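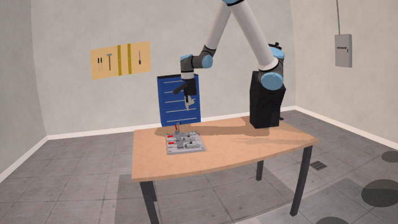 Notebook, December. Open day prep and notes from the visit, Sundevthorpe workshop.

We ran the Jater cell for the visitors from 10.30, in simulation on the big screen, with the real one kept off until the afternoon. The job was the usual one on the fixture plate. People at the back asked what the arm was carrying, as the small grey key-like part in the gripper doesn't show up well in front of the blue cabinet. The red clamp handles on the plate were easy to pick out, so next time I'd colour the part as well. Scene file is 1614, saved under Lusach with the lighting left as it was.

Group sizes were too big for one screen. I had planned on 2 groups and we ended up with three, the last one mostly school leavers. Talk ran over by ten minutes each time. Cut the section on joint limits. 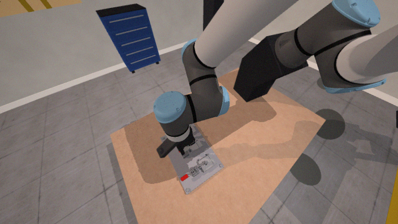

The third group wanted to see it from other angles, so I moved the view by hand and lost my place in the script. Need to save the views beforehand. Hong cell has them on the number keys, copy that.

Over the last week we logged 200 runs on this scene and 91 of them finished with no reset. Put both figures on the poster. The old poster only had the good number on it and two people asked me what it was out of.
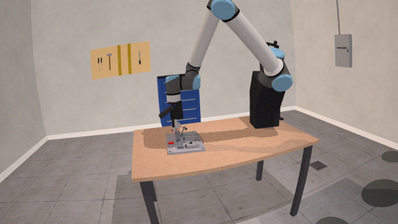 Does the simulated arm run the same program as the real one?
It runs the same motion program, but the gripper force is set separately on the real cell.

To do: shorter talk, bigger labels, check the projector cable, send the scene file to Lusach.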